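Sevell Air drops its Thursday run to Josham

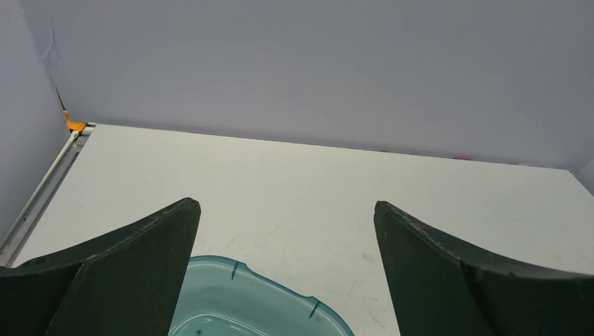
So it's official, and I can't say I'm thrilled. Sevell Air is cutting its Thursday flight between Funard and Josham starting in August, which leaves us with 2 round trips a week instead of three. If you've ever tried to get out of Josham on a Monday morning you already know how full those planes get.

The airline put out a short notice yesterday afternoon. It blames fuel costs and a shortage of pilots – same as last year, when the Qudah stop went away. Anyone already booked on a dropped flight can switch to another day for free or ask for a full refund. I called to check on my own ticket and was on hold for 13 minutes, so maybe bring a snack.

Fares are going up too. The walk-up price for a one-way seat rises by $50, and a second checked bag will now run you $100. The first bag still flies free (for now!).

I asked the woman on the phone whether the Thursday flight might come back in the winter. She said the schedule gets looked at again after the holidays and she couldn't promise anything. The freight run isn't changing, so groceries and mail should show up on the usual days.

The borough assembly has put the cuts on its next agenda. I'll be there, and I'll post whatever I hear.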